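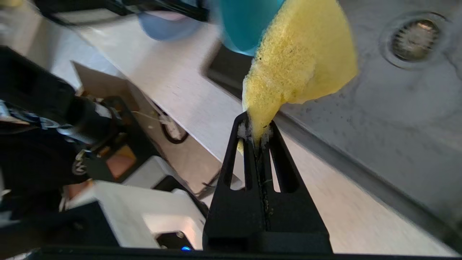
Sharing the break room sink with the arm

Since September the evening dishes at Lomusside belong to the arm. You still have a job – you're its sponge supplier.

1. Scrape plates before 4. It washes; it doesn't scrape.
2. Load the sponge short side up and let the fingers close on it. Tug once.
3. Clear the drain strainer yourself.
4. Press start and leave. Advice is not an input.

Swap sponges after 21 loads. Complaints go to Ataberk Coşkun, who used to wash up and now files reports about it.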